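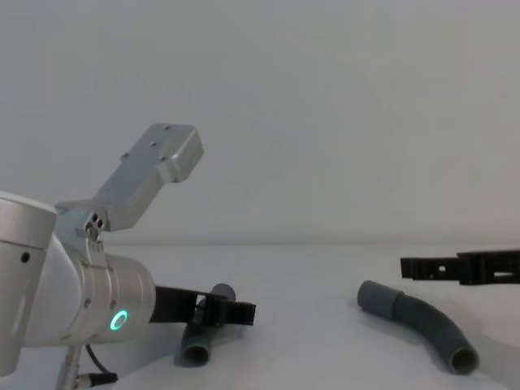
Torunn Isaksson reckons a robot will be changing vacuum cleaner bags before it can get a hose back on straight, and she told me so on my very first morning, before I'd even found the kettle. I wrote it down because I thought it might make a decent question for the whole project, and it more or less did.

So, the project! Our course lets you pick a chore and find out whether a machine can do it yet. Most people went for folding towels or loading a dishwasher. I went for hoses and pipes, as I spent last summer at a repair counter in Flirness and half of what came in was a blocked hose or a bit of tube somebody couldn't push back in.

The job sounds silly when you write it out. Two arms, a short straight piece of grey pipe, a bendy grey hose with a ribbed middle and smooth ends. One arm holds the pipe, the other brings the hose over, and the two go together. My little cousin could do it (she'd moan, but she could).

I had three weeks on the bench at Drellum and got 23 proper tries out of it, not counting the ones where I'd set something up wrong. The hose and pipe ended up joined in six of those. That's worse than I'd hoped and better than Torunn had guessed, so we were both a bit smug and a bit disappointed.

Picking up the pipe was mostly fine. It's stiff, so wherever you grab it you know where the other end is. If the jaws close on it at a slant you can still carry on, you've just got to turn the wrist to make up for it. The hose was the trouble. Grab it by the ribbed part and the end droops or swings off to one side, and now the opening is pointing somewhere you didn't plan for. Grab it right by the cuff and it behaves much better, but then the fingers are in the way of the pipe. I went back and forth on that for days and I still haven't got a good answer.

The other thing is pushing. When I fit a hose at home I wiggle it, and I don't think about wiggling it, my hands just do it. I tried adding a small twist in the second week and four of my six good ones came after that, though I was also getting better at placing things by then, so please don't take it as proof of anything!

Would I let one loose in a repair shop? Not on its own. I could see it doing the dull part, sorting stiff bits into trays, with a person at the next bench for anything floppy. At home I'd say no for now. My flat doesn't have a clear table for it to work on, for a start.

If I had longer I'd try softer fingers, and hoses of different widths. I'd also film every go from the side, as I lost a whole Monday arguing with my own notes.

Filed under: Student Projects > Robots & Everyday Jobs

2 comments | 23 shares

More from student projects
Can a machine pair socks? A term at Gronham
Stacking shelves with the Talebi trolley
Why is wiping a table so hard?
Bin day, automated (nearly)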